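4.2 Rendered views and partial observations

The planner receives its world state from a perception module trained on rendered shelf and tabletop layouts. Each layout is built by the scene generator described in Section 3, which draws household items from the Gristosa asset set and places them on supporting surfaces. For every layout we store 30 views, of which 4 are held back for checking. Camera positions are sampled without regard to whether an object lies fully inside the view, so many items are seen only in part. Figure 3 gives one such view.
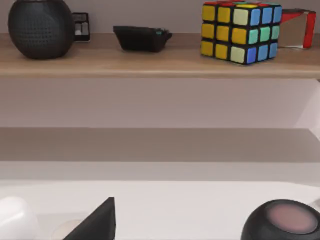
Figure 3. Simulated view with objects on an upper shelf and on a white tabletop. The speaker and the cube on the shelf both extend past the top of the view.

Partial views matter for the placement task. A detector that reports only the visible part of the upper speaker will set its centre too low, and the planner then proposes a grasp that meets the shelf board. We therefore train the module to predict the full extent of each object, together with a confidence value that falls as less of the object is seen. The lower shelf, which is empty in Figure 3, is passed to the planner as a free support surface.

Following a suggestion by Ehsan Bagheri, objects below a set confidence are not discarded - they are kept in the collision map and removed only from the list of grasp targets. This rule was applied in all 300 trials of the Stokia benchmark. Planning time rose by roughly 2 per cent, and the remaining failures are examined in Section 5.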